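Morero changes payment terms for small suppliers

03/07/2026

Morero will pay its small suppliers within 30 days of invoice, replacing a schedule that let invoices run to the end of the following quarter. The change applies to 806 suppliers and covers all orders placed since the start of February.

Under the new terms, an invoice is logged when it reaches the accounts office, and the payment date is fixed at that point. Disputed line items are split off and handled separately, so the undisputed balance is still paid on schedule. Suppliers who want payment in six days can request it at a discount of 2 percent.

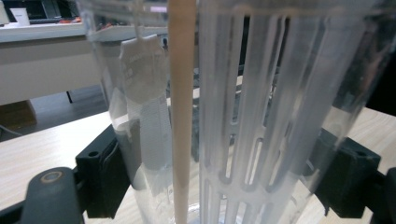

Clear plastic cylinder and slotted insert.

Early payments will be funded through a credit line with Fundwood. Morero draws on the line when a supplier selects the faster option and repays it on the original due date. Suppliers do not sign a separate agreement with the lender.

"Most of the delay was in approval, and that step now has a fixed limit," said Stellan Bakke, head of purchasing at Morero.

Cavalcanti, a distributor that buys from many of the same firms, said it is reviewing its own terms. Suppliers billing through the Clotmont office should keep using their current account numbers. Invoices sent on the old form will be accepted until the form is withdrawn.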